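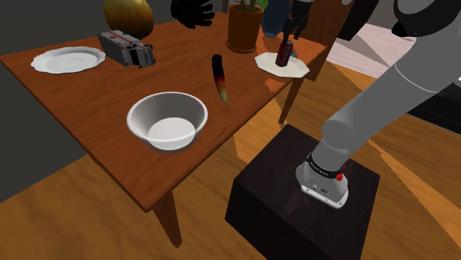

Loïc said it was a matter of principle, and that a man who gave up the recipe would give up the house next, and then where would we all sleep.

My mother told him we would sleep at the Martinelli place, which had a pool.

The soup was my grandfather's, or so the family had it. He served it for 35 years in a restaurant in Zavirard with six tables and one bathroom, and when he died he left the building to the bank, the car to a woman none of us had met, and the soup to his grandchildren, jointly. There were three of us. My brother Paul got his share by being born. I got mine the same way. Loïc Gautier, our cousin, claimed a larger portion on the grounds that he had once been allowed to stir.

The will said the recipe was in the blue folder. The blue folder held a parking ticket, a photograph of a dog, and a card that read, in my grandfather's square handwriting, "Corn soup. As usual."

For eleven years this troubled no one. Then, in July, a company called Primside wrote to say they made frozen soups of character and would pay us $3000 for ours.

"For each of us?" Paul asked.

I read the letter again. It was not for each of us.

Still, it was more than anyone had offered for anything else we owned, and so we met at my mother's house to discuss how to sell a thing we did not have. Loïc brought a briefcase. I had never seen him with a briefcase, and when he opened it to get a pen I saw that it also contained a banana and the instructions for the briefcase lock.

"I know the recipe," he said. "I've always known it. I've kept quiet out of respect."

"Then write it down," said my mother.

He said that was exactly the kind of thing he had been respecting.

The argument went on through lunch. Paul wanted to make something up. Frozen soup people, he reasoned, had never been to Zavirard, and the restaurant was now a place that fixed phones. Who was going to complain? My mother said our grandfather would complain, and Paul said he was welcome to, and then there was a silence in which everyone looked at the ceiling for slightly too long.

In the end we agreed to cook. Each of us would make the soup as we remembered it, my mother would taste all three, and the closest would go to Primside under the family name. The loser would do the dishes. It was pointed out that there would be two losers. Loïc said he was comfortable with that.

I remembered butter. I remembered something smoky, and a bowl too hot to hold, and my grandfather standing over me until I finished it, less out of love than because he needed the bowl. I made a soup out of those things and it tasted like a campfire that had been put out with milk.

Paul's was better, though he had plainly gotten it off the internet, where it had 215 reviews and a long introduction about somebody's divorce. He had printed it out. He had left the printout on the counter.

Loïc cooked with his back to us. He hummed. He asked for a lemon, looked at it, and put it in his pocket. At one point he closed his eyes and held his hand flat over the pot, the way people do on television when they are about to speak to the dead or sell you a mattress. When he was done he set the bowl in front of my mother and stepped back with his head down.

She tasted mine and put down the spoon. She tasted Paul's and said it was very nice and who was Brenda. Then she tasted Loïc's, and tasted it again, and her face did something I had not seen it do since the funeral.

"That's it," she said. "That's the soup."

I tried it. She was right. I was eight years old and my tongue was burned and the phone was ringing by the coats. Even Paul had to sit down.

"Well," said Loïc, and I will say for him that he didn't smile until he'd turned toward the window.

It was Paul who took out the trash. He was gone longer than the trash required, and when he came back he was carrying two cans, rinsed, which he stood side by side next to the briefcase. The label had a yellow sun on it. It said Plika Creamed Corn Soup, Family Size.

My mother looked at the cans, and then at Loïc.

"He bought it by the case," Loïc said. "I wasn't stirring, all right? I was opening. He paid me a quarter a can and told me if I ever said a word he'd put me in the dog's room."

"The dog had a room?" said Paul.

"He put pepper in," Loïc added. "Toward the end he put in a bit of pepper."

I thought about the people who had driven up from the coast for it. I thought about the man who proposed over it, and the newspaper clipping my mother kept in her Bible, in which a critic had praised its honesty. Nobody in that kitchen spoke until my mother picked up her spoon, pulled the bowl toward her, and went on eating.

We wrote to Primside that evening. My mother dictated and I typed. The family was moved by their interest, we said, but the recipe had been entrusted to us on certain terms, and there were some things Zavirard did not sell.

They wrote back and offered more. Loïc has the letter in his briefcase, or thinks he has. He can't get the lock open.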